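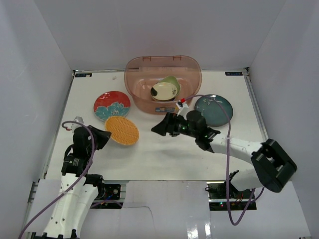 **Soaking tub for mixed dishes: stack or lean?**

**dkel_mira** · 5 May 2021

Posting in the washing-up subforum because the storage one sent me over. I soak in a plastic basin, the translucent pinkish-brown kind with a rounded rectangular rim. Current order: pale green bowl on its side at the back, cream plate leaning upright against it. The red flower plate, the dark teal plate and the orange woven mat stay out on the table.

Two questions.

1. Is leaning a plate on a tilted bowl worse for the glaze than stacking flat?
2. Can the flat plates go in with the other two, or should I run a second load?

The cream one has a dark brown accent on the rim and I would prefer to keep it.

---

**pumbridge_pete**

Lean it. Flat stacking puts the unglazed foot ring of one plate on the glazed face of the next, and the foot ring is the abrasive part. Upright, you get contact at the rim and one point on the bowl.

Second load for the others. Flared sides mean the floor of the tub is smaller than the rim suggests, so a plate that clears the top can still jam halfway down.

---

**Torkex9**

> Lean it.

Disagree. A bowl on its side is not a stable support. It rolls when the water moves, the plate slides, and the rim hits the basin wall or the bowl lip. I stack flat with a folded cloth between pieces. 8 years, one chip, and that one was a tap strike.

---

**pumbridge_pete**

A cloth between plates traps grit. You have moved the abrasive from the foot ring to the cloth.

---

**Torkex9**

Rinse the cloth.

---

**emiko_t**

I did glaze testing at a small pottery in Miyazaki until February, so for what it is worth:

- Rim chips come from impact. Scratches come from sliding under load. They are separate problems, and you two are each answering one of them.
- In a plastic tub the wall is softer than the glaze. Plate against wall is low risk. Plate against bowl lip is the contact to look at.
- Turn the bowl so its open side faces the tub wall and the plate rests on the curved outside.
- If the brown on the rim is painted over the glaze, keep the soak short. Run a fingernail across it. If you feel an edge, assume overglaze.

Emiko Tamura, if anyone wants to look up my old posts on crazing.

---

**dkel_mira**

Fingernail test: no edge. Bowl is turned. The plate now sits at a lower angle and takes up more of the floor, so the second load is settled.

What about the mat? It has a grid of raised ridges and holds crumbs.

---

**pumbridge_pete**

Keep it out of the soak whatever it is made of. Woven pieces dry slowly and the crossings hold water. Stiff dry brush along the ridges, then across, then a damp cloth.

Also, don't leave it overlapping a plate. The mat sits on a slope and gets a bend.

---

**Torkex9**

Agree on the mat. Still disagree on leaning.

---

**hollow_ware**

Does anyone know whether the sticker on the front of these tubs comes off cleanly? Mine is a Dakel and the label has gone gray at the corners after 9 washes.

---

**emiko_t**

Warm the label with a wet cloth, peel from one corner, cooking oil on the residue. No acetone on clear plastic, it clouds.

---

**dkel_mira**

Mine is blue and white, low on the front face, and still flat. Leaving it on. I'll report back on the teal plate after the second load, it has pale speckling and I can't tell by eye if that is glaze or wear.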